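Branance 社区 > 厨房与储藏 > 蔬果保存
浏览 1646

甜玉米焯水后冷冻,回温后籽粒发软、芯部有水味,工艺上哪一步有问题?

So-yul Hong 发布

去年起每季集中冻一批甜玉米,整根冷冻,不脱粒。品种是本地种子店卖的 Sunatov 超甜型,去苞叶后单根 300 克上下浮动不大。目前流程如下:

1. 采购后去苞叶、去须,常温放在厨房台面的编织托盘里,当天或次日处理。

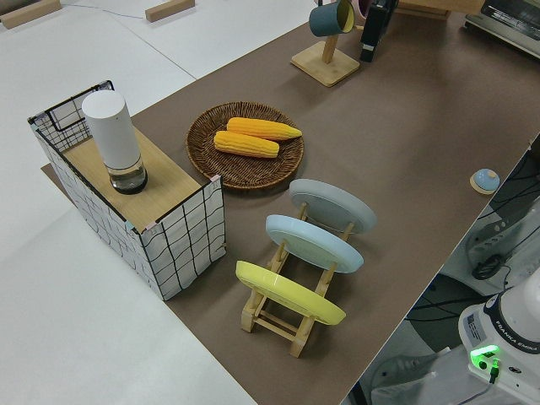
2. 大锅煮沸,整根下锅焯水,时间四分钟。电磁炉标称功率 1750 瓦,下锅后水会停沸,复沸时间没有单独记录。
3. 捞出后自来水冲淋,手摸表面不烫即停止。
4. 厨房纸擦干,装普通密封袋,手工排气,直接放入冷冻室。

存放两个月后取出蒸食,籽粒塌软,咬开芯部有明显水味,甜度也低于鲜品。冷冻室温度计读数稳定在零下十八度,可以排除温度波动。想确认问题出在焯水时长、冷却方式还是包装,另外整根冷冻是否本身就不合适。

已采纳
Sarita Sisodia 的回复

按影响大小排列。

冷却不足。整根玉米芯部热容大,表面不烫时芯部仍在继续受热,相当于延长了焯水。冲淋效率低,建议改为冰水浸泡,浸泡时间不短于焯水时间,中途换一次冰。判断标准用探针温度计,插入芯部,降到十度以下再取出。

焯水计时起点。计时应从复沸开始。你没有记录复沸时间,说明实际热处理量是未知数。减少单锅投放量,使水在一分钟内复沸;做不到就继续减量。整根中等大小的玉米,复沸后计七分钟左右比较常见,脱粒前焯水则取四分钟。时间不足时芯部的酶没有完全失活,储存期间会产生异味,你描述的“水味”有一部分可能来自这里。

采后放置。超甜型糖分转化比普通甜玉米慢,但常温过夜仍有损失。带苞叶冷藏,处理前再剥。

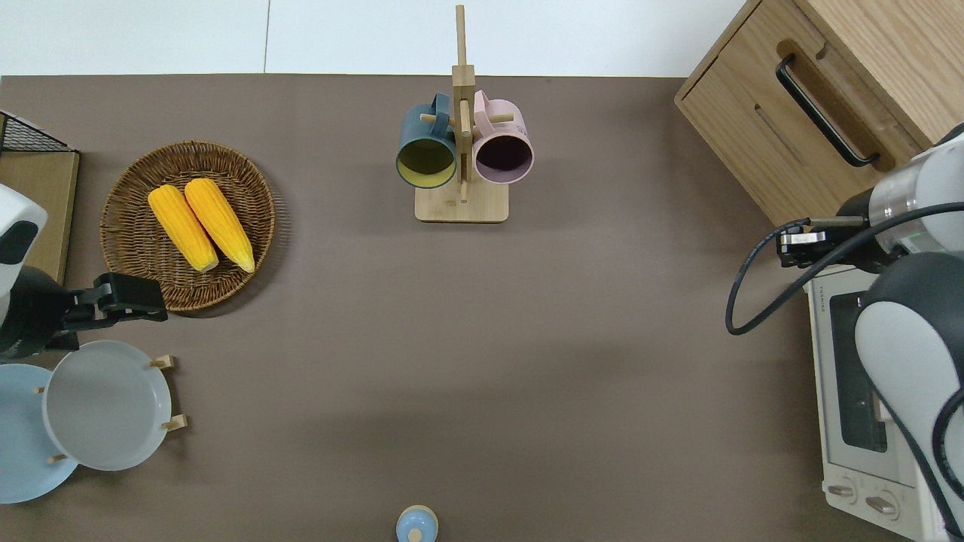

圆形编织托盘中的两根玉米

包装。擦干后先单层平铺预冻,再装袋。籽粒间的残水会结成冰壳,解冻时回渗。有真空机就用真空袋,没有的话在袋外再包一层铝箔,存放期控制在八个月以内。

整根冷冻可行,缺点是占空间,芯部冻结慢,冰晶偏大。若主要用于炒菜或煮汤,脱粒更合理,质地损失也小。复热时不要先解冻,冷冻状态直接上蒸锅。

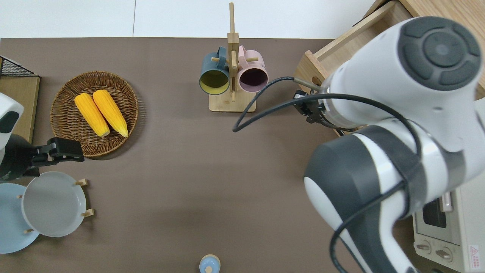 对该回复的补充

So-yul Hong:测过了,原来的投放量复沸要三分多钟。减到两根一锅后不到一分钟。冰水浸泡后芯部降到九度。结果要等下一批取出时再更新。

Sarita Sisodia:换算下来原先的热处理量波动很大,先固定这一项,其余参数暂时不要同时改,否则无法判断哪一项起作用。

bondside41 的回复

我从来不焯水,生的直接冻,三周内吃完没觉得有区别。放久了不知道。袋子用厚一点的。

Gilbert 的回复

补充一点设备方面的。冷冻室一次放入太多常温食材,即使温度计读数看着稳定,食材附近的局部温度也会上升,冻结时间拉长。温度计如果放在门侧或底层,读数没有参考意义。做法是提前半天开速冻挡,玉米贴着冷冻室底板或侧壁单层摆放,冻硬后再归拢。家用冰箱说明书上一般会给出每日冷冻能力,单位是千克每二十四小时,按这个数的一半安排批次。

关于甜度:冷冻本身不消耗多少糖,损失主要在冷冻之前和焯水过程中。糖溶于水,同一锅水反复焯水并不能阻止流失,切段后断面增加,流失更多。改用蒸汽热烫可以减少这部分,时间要比水煮延长一半,且每层只能放一层玉米。 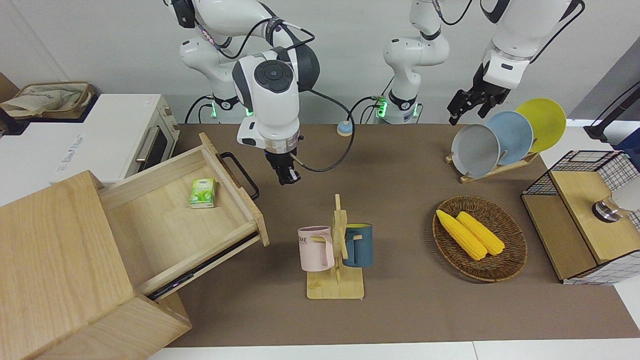

标签
甜玉米 冷冻 焯水 密封包装 家用冰箱

相关问题
毛豆焯水后变黄,加盐是否有效
真空袋冷冻后漏气怎么检查
冷冻玉米粒结块,能否复冻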